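Home Projects Reports People Contact

Search this site Enter keywords Go

Parnar: progress report to the Benjelloun Fund

Television drama, development stage. Submitted by Lenolico, 9/22/10
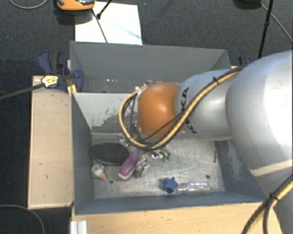
KUKA robot arm and grey metal bin.

Where the scripts are

The second draft of episode one is finished and was sent to the Fund with this report. Episode two exists as a full first draft. The last pair of episodes are still outlines, and the final one is thinner than we would like at this point. The series remains at four hours, as in the application.

Parnar is still a crime serial set in and near Werville in the winter of 2000. The main change since our last report is in how it opens. The earlier draft began with the body in the lock and gave most of the first twenty pages to the police. Readers found it well made but familiar, and several of them named the same older series when asked what it reminded them of. Ifeoma Ojo has rewritten the opening so that we meet the Parnar family first, at the depot, in the week before the death. The body now turns up at the end of the first act. The detective arrives later still and knows less than the audience does when she gets there.

This has cost us a subplot. The councillor and his planning application have gone from episode one altogether and come back in a reduced form in episode two. We think the hour is better for it. The Fund's reader had asked whether the councillor was needed at all, and we have not settled that. He carries some of the information about the land, and if he goes, another character will have to carry it.

The killing rate

Your notes on the outline asked us to look again at the number of deaths. The outline had a murder in every episode. The present plan has two across the whole serial, and the second one happens off screen. Ifeoma felt that each extra death was making the first one matter less, and the script meetings in the summer bore that out. The time freed up goes mainly to the inquest and to the sister's side of the story.

We know this makes the serial harder to sell in a single line. The broadcaster we have spoken to most has said it wants "stakes" at the end of each hour, and the end of episode two does not yet have them. At present it closes on a telephone call that is not answered. It works on the page. A read-through will tell us more.

Research

Research in Werville is complete apart from the court material. Ifeoma spent a fortnight there in the spring and went back for a shorter visit in early summer. She talked to retired officers, to a former clerk at the magistrates' court, to people who had worked in haulage and to relatives of a man whose death was never explained. The relatives spoke to her on the understanding that nothing in the serial would resemble his case closely enough to be recognised. We have put that in writing to them. The job, age and family of the victim in Parnar were changed as a result, and the manner of death was changed as well.

The court material is late. We asked for access to the inquest lists and were told to expect an answer by the end of the summer, and it has not come. We have written again. If it does not arrive the inquest scenes can be written from the interviews, though they will need checking by someone with coroner's court experience, and we have set a little aside for that.

Script editing and readers

The script editor has been in place since the start of this period and meets Ifeoma every fortnight. Notes are now given in one document after each draft. Before this they were arriving separately from the producer, the editor and the outside readers, and some of them contradicted each other. The episode one rewrite was the first done under the new arrangement and took less time than the draft before it.

Outside readers were positive about the dialogue and about the mother. They were less sure of the detective. The most common note was that she has no life beyond the case, and the next most common was a request that we should not give her a drink problem or a failing marriage to make up for it. We agree with both. The current draft gives her a job she is good at and a transfer she did not ask for. More is needed in episode two, where she is on screen for most of the hour and says very little that isn't a question.

There was also disagreement about language. Some readers wanted the Werville speech toned down for viewers elsewhere. Ifeoma wants to keep it as it is, and Lenolico supports her. Casting will affect this more than the scripts will.

Broadcaster and partners

We have had two meetings with the drama department at the broadcaster named in our application. The first was on the outline, before the changes above. The second followed the new draft of episode one and went better. They have asked to see episode two before making any decision on a script commission. They have also asked whether Parnar could return for a further series. We have said that the story ends, and that the place and the detective could be used again. We would prefer not to write towards a second series until the first has an ending.

Talks with a distributor are at an early stage and there is nothing to report on terms.

Budget

Spending is within the award. The writer's fee for the first draft of episode two has been paid. The research line is underspent, mainly because lodging in Werville was cheaper than planned and the second visit was cut short. The script editing line will be overspent by the end of the project if the fortnightly meetings carry on, and we ask the Fund's permission to move the research underspend across to cover it. No increase in the total award is requested.

The read-through was not in the original budget. We have been offered a rehearsal room at no charge and the actors' fees will be met by Lenolico.

Problems and delays

The project is behind the timetable in the application. The outline of the final episode should have been delivered with this report in finished form. What we have attached covers the main events and the ending, but the middle of the hour is only sketched. The reason is the rewrite of the opening, which moved several discoveries later in the story and left the last episode with too much to explain. Ifeoma has tried moving the brother's confession into the episode before. That solves the crowding but weakens the inquest, and she is now working on a version in which he does not confess.

We do not expect the delay to affect the final delivery of scripts.

Next period

– Second draft of episode two, with a new closing scene
– Full outline of the final episode
– Read-through of episode one with actors, followed by notes
– Decision on the councillor
– Reply on the inquest lists, or a start on the inquest scenes without them
– Revised series document for the broadcaster, a good deal shorter than the present one

We would welcome the Fund's comments on the new opening in particular. Written notes are fine and can go to Ifeoma Ojo and the script editor together.

Attached: episode one, second draft; episode two, first draft; outlines; statement of spending.

Related reports

Parnar: first report to the Benjelloun Fund
Parnar: outline and reader's notes
Lenolico: drama in development
Benjelloun Fund: guidance on moving money between budget lines
Benjelloun Fund: script development awards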